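Gandcombe School, classroom walk-round, 5 November 2018
Filled in by Sointu Niskanen

Okay, same sheet as in May, and I've put my comments next to each line this time so you don't have to chase me down the hallway for them!

Fire doors, upper floor: PASS. All 4 close on their own. The one by the Brernach room still squeals like crazy but it shuts.

Exit signs lit: PASS.

Hallway clear to full width: FAIL. Year 8 left their history display boards leaning on the wall after assembly (great boards, by the way, I stopped and read half of them). Please get them hung or moved by Friday lunch.

Window catches: PASS, except room 11, where the left catch is loose. I wiggled it and it came off in my hand, so it's in an envelope on the office desk. Work order is in.

Chairs and tables: PASS. I went through all 30 chairs in the Bošković room and pulled one with a cracked seat. 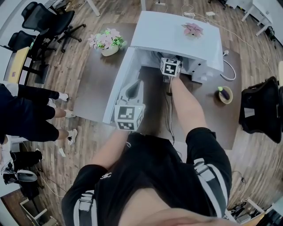 Hands-on work at the table.

Bags and coats off the floor: PARTIAL. Much better than May, when I nearly went flying over a gym bag. The hooks at the back of the Plillitz room are too high for the younger kids, though, so everything ends up in a heap under them. Could we lower one row?

First aid box: PASS, but low on small bandages. I took a few from the office to fill it up.

Assembly hall seating: PASS. We had roughly 90 kids in there for the last talk and both side aisles stayed open. Nice job to whoever set that up.

Extension cords: FAIL. One is running across the hall doorway again. Tape it down or move the projector cart, I don't mind which.

Recheck on the two fails: me, next week. Leave the sheet in my mailbox if you fix anything before then.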